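Bellamy Building, Room 6 – Work Surface and Cookware Inspection
Checklist with comments

Inspected by: Kirsty Hebden
Reviewed by: Jae-hoon Ok
Period: January
Start time: 9:40 a.m.

Ratings: OK / Monitor / Repair / Remove from use

1. Work table, top surface
Rating: OK
Checked for chips, burns and raised edges. Wiped down before inspection. Length measured at 2530 mm, matches the room plan.

2. Work table, stability
Rating: Monitor
Slight rock at the front left foot when loaded at the corner. Leveling foot turned down and locknut tightened. Recheck at next inspection.

3. Floor clearance
Rating: OK
Walkway of 1000 mm kept clear on the open side. One Grurden storage crate moved back under the shelf.

4. Power outlets and cords
Rating: Repair
Cover plate on outlet 2 has a hairline crack. Outlet taped off and reported – replacement plate on order from Unidus.

5. Lighting
Rating: OK
All fixtures working. No flicker after warm-up.

6. Small saucepan, teal
Rating: Monitor
Handle is to be tight, with no play at the joint when the pan is lifted by the rim. Inspect the inside under a lamp for scratches or lifting. Previous sheet listed this pan under "skillets"; entry corrected.
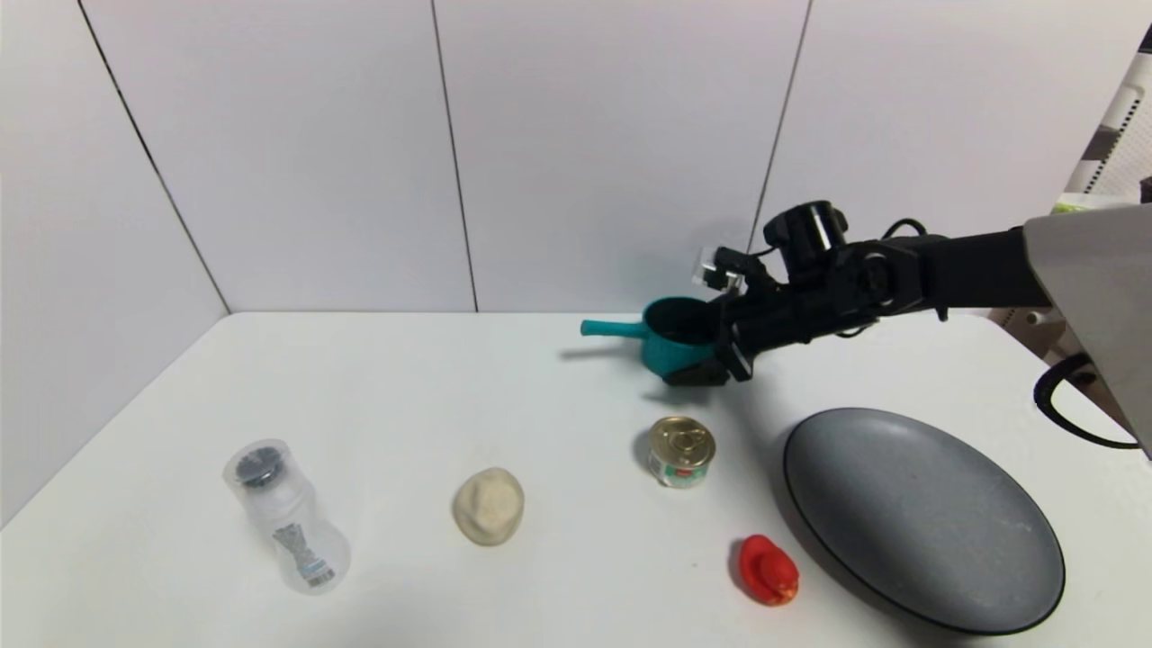
7. Remaining cookware
Rating: Remove from use (one item)
Frying pan with loose handle rivet tagged and set aside. Other pans accepted. Lids not inspected – see comment below.

8. Wall panels behind table
Rating: OK
Seams pressed by hand along the full run, no movement. Keep cleaning fluid out of the seams.

Comments
Lids are stored in the Jotley cabinet, which was locked at the time of inspection. Key to be requested before the next round. Item 4 stays open until the new plate is fitted and the outlet tested. Load limit on the upper shelf is up to 100 lb – the label has faded and should be reprinted.

Open items: 2, 4, 6, 7
Sheet returned to J. Ok at 11:15 a.m.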